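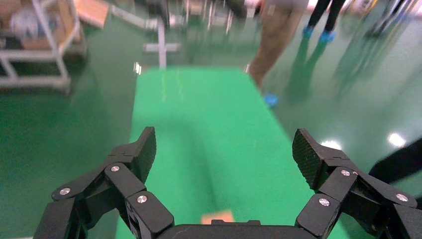 Audio Production II
Week 9 handout: Funding and scheduling a small station
Instructor: Radomir Jurić

Reading for this week: chapter 4 of the course pack, plus the Firkstead program grid.

1. Where the money comes from

Community stations usually live on a mix of grants, listener donations and underwriting. Underwriting is a short on-air credit for a local business. It names the business and says what it does. It does not give prices or urge anyone to buy, and writing one that stays inside those limits takes practice.

Firkstead, our main case, had 1188 paying members at the end of March. Its largest grant was 3000 dollars and could only be spent on equipment — a common condition. Rent and music licensing had to come out of member money. 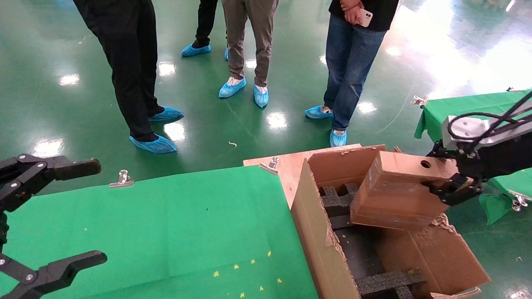 Photo: Zakhar Karpenko

2. Building the grid

A program grid shows one week of airtime in half-hour blocks. Start with the fixed items: news, weather, station ID, any live show whose host can only do one slot. Fill in recorded shows after that. Overnight hours can be automated.

Keep shows with a shared audience next to each other. Zernstead put a jazz hour between two call-in shows and lost listeners at both ends. When Jiahui Jiang took over the schedule she moved the jazz to late evening and ran the call-ins back to back.

Terms to know: daypart, clock hour, lead-in, stripping, dead air.

3. Podcasts from broadcast material

Many stations post their talk shows as podcasts. Cut the weather, the time checks and the station ID first.
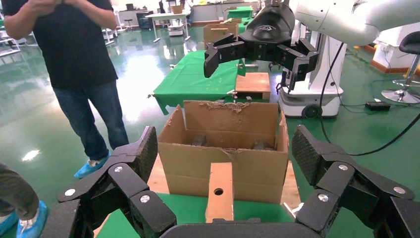

Music is the harder part. A broadcast license normally does not cover downloads, so songs have to come out or be cleared separately. Leave a second of room tone at each cut and check the levels again after editing.

Assignment

Draft a one-week grid for a station in a town the size of Firham. Add two underwriting credits of 26 words or fewer. Due 11/14/21, on paper or by upload.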